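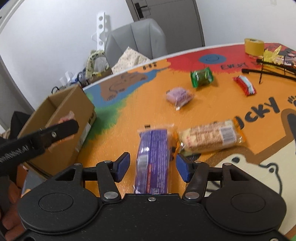 4. What readers did with the first chapter sample

Most preorder work in small-press fantasy treats the free sample as a given. The press posts chapter one, the reader reads it, the reader buys or doesn't. Our logs from Girel don't look like that. A lot of readers opened the sample and left before the first scene break, and the ones who left early were often the ones who preordered. Odd at first. Less odd once the sample is treated as a wrapper. With a long purple snack package in glossy clear plastic, the color and the shine come across well before the fine pale print does, and plenty of shoppers will stop there. Sample openers seem to work in a similar way — a look at the layout, the first line, maybe the dedication, then back to the store page. The reading comes later, if at all.

4.1 Setup, briefly

Girel put up samples for the whole winter list in January. Same day, same template, same store page on Tornus. We had page-turn logs from the sample reader and preorder counts from the store, matched by account where the reader had agreed to that. More than 300 readers in the matched set. Unmatched readers were dropped, which hurts us on the casual end (see 4.4). Rereads counted once. A sample left open with no page turn for 90 seconds was treated as closed. We tried a longer cutoff and the picture didn't change much, so the shorter one stayed.

Genres were mixed but lean heavily toward witches, ghosts and small-town magic, since that is what the press publishes. Romance subplots in nearly all of them. We did not try to seperate romance readers from fantasy readers. The overlap is too large and the store tags are not reliable anyway.

4.2 Early leavers and finishers

We split readers into early leavers (closed before the first scene break), middle leavers, and finishers. Finishers were expected to preorder most. They did not. Early leavers were ahead on continuing series and level with finishers on first books. Middle leavers were behind everywhere.

Our reading of this: an early leaver on a continuing series has already decided. They open the sample to check that it's the right book, same narrator, same town, and they're done. A quick look. Possibly they also don't want the first chapter spoiled before release day. Several of the free-text answers say so outright, and one reader complained that the sample existed at all.

Middle leavers are the real no. They gave the book a try and stopped. For the press these are the readers worth looking at, and the store dashboard lumps them in with everyone else under "sample not completed." That one label hides two groups that want opposite things. We would drop it.

The Yule novellas are the cleanest case. Book 2 went up with the same sample format as the first, and returning readers barely touched it. New readers read most of it, then went back to look for the earlier book. Whether they bought that one instead we can't say, the backlist orders were not in our export.

4.3 Where the sample starts

Some titles began the sample at the prologue, others skipped to chapter one. Prologue samples lost more middle leavers. Small difference on first books, bigger on series. Not a clean comparison — the authors who write prologues also write longer chapters, and we couldn't pull those apart with a list this size.

Front matter matters more than we expected. Samples that opened on a map or a content note kept readers past the opening page at a higher rate than samples that opened on the copyright page. Cheap to fix. The press has since moved the copyright page to the back in its template.

Lettering came up in the free text too. Chapter headings in a script face were called "pretty" and "hard to read," sometimes by the same person. Readers on phones were harsher. Packaging on a store shelf has the same trade-off, with lettering that sets a mood working as decoration first and as words second.

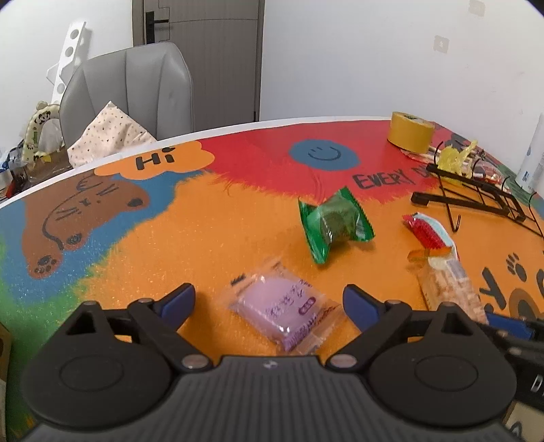

Figure 5. Square purple packet with dark handwriting-style characters across a lavender face.

We did not test heading faces directly. A proper test would hold the text constant and swap the face, on first books only, and would need the sample reader to stop overriding fonts on small screens. At present it does so without telling the author. We found out by accident.

4.4 Limits

One press, one store, one season. Matched accounts skew toward people who buy a lot and who don't mind being asked. Release dates were moved for some titles after the samples went up, and a moved date pulls preorders around for reasons that have nothing to do with the sample. We left those titles in and flagged them in the appendix. Taking them out leaves the order of the three groups as it was, though the gap on first books gets smaller.

Newsletter traffic is another problem. Authors send thier own readers straight to the store page and skip the sample, so a strong newsletter makes the sample look weak. The Zoltitz link tracker would have caught some of this but it was only switched on for part of the list. Next round it goes on everything before the first sample is posted.

Also untested: audio samples. Different habits, probably. Listeners can't glance at a page and close it, they have to sit through an opening, and so the early leaver group may not mean the same thing there. Left for the follow-up, along with the backlist orders if Tornus will export them.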